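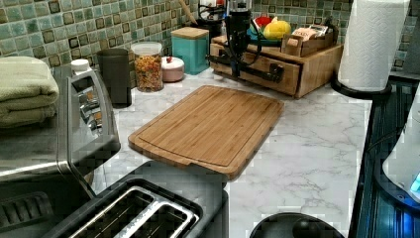

Page last changed: Monday, 4:15 p.m.

Open day at the Skullham kitchen

The kitchen robotics group at Skullham opened its doors to members in May, and 199 people signed in at the front desk. This item is for those who could not get there, and for those who came in the afternoon and missed the morning talk.

The group works in an ordinary kitchen on the ground floor. It has a green tile backsplash, a marble-patterned counter and the usual things standing on it: a toaster, canisters, a paper towel roll, a plate of produce. The cutting board lies out on the counter at a slight angle, next to the toaster, and a good part of the day was spent on that board.

Lok-yiu Chu gave the morning talk. She has run the project, which is called Beltotari, since it moved to Skullham from the old building. The aim is a pair of arms that can do small counter jobs in a kitchen that has not been cleared for them. Her point was that most of the early work was done on a bare table, and a bare table is easy. On a real counter the toaster is in the way, the tiles are shiny and the stovetop reflects the lights. The arms have to find the board anyway.

The project now has 2,922 recorded runs from this kitchen. Each one is a single short task done from start to finish by a person guiding the arms, and each is checked before it is kept. Pei-shan Kao does most of the checking. She said she throws out runs where the operator stopped to think for too long, and runs where something was knocked over and quietly put back. She would like to have more runs with the cutting board in odd positions. Operators tend to square it up with the counter without noticing.

The first demonstration was at 10:30. The task was to pick up the board, carry it a short way along the counter and set it down again. A board lying flat is awkward for a gripper, as there is very little to get hold of. The arms slide it toward the front of the counter until the edge sticks out, then take it from above and below. It took three tries in the first session. On the first the board turned and touched the toaster, and the operator stopped the run. The second stopped by itself with a fault in the left wrist. The third went through, at a slow pace, and people clapped.

In the afternoon the same task was done five times with no stops. Saulius Priedītis, who looks after the hardware, had changed the pads on the left gripper over lunch. The pads are a soft type from Mujić and they wear down faster on bamboo than on plastic. He passed an old pair around so visitors could feel the difference.

The second demonstration was folding a towel, and it did not go as well. The arms got the first fold done and then lost the corner. Oi-ling Kwok explained that the towel model is newer and has been trained on fewer than 1,000 runs. She let a few visitors try the hand controls, which are two light handles on a stand, one for each arm. Most people found they could lift the towel within a minute or so. Folding it was another matter. One of our younger members got a clean half fold and was asked, in front of everyone, if she wanted a job.

There were plenty of questions. Several people asked about cost, and the answer was that the arms are Pronetti units bought used, and that the group would not give a figure for the whole setup while parts of it are on loan. Someone asked if the arms would be used near the stove. Not at present. The stovetop stays off during all runs, and the arms are blocked in software from reaching across it. Another visitor wanted to know about knives. Lok-yiu Chu said there are no plans for knives — the board is used for practice in handling flat things, and chopping is not part of the project.

A few notes for next time. The kitchen holds 2 groups of visitors at most, and the 10:30 session was too full, so people at the back saw very little. Pui-shan Yeh is looking at putting a screen in the hallway. The parking lot behind the building is open to visitors on open days, but the side door is not, and several people walked all the way around to find that out.

Members who want to try the hand controls for longer can put their names down with Pui-shan Yeh at the front desk. Sessions last 40 minutes, and you need to wear closed shoes and tie back long hair. The sign-up sheet is kept behind the desk, so please ask for it.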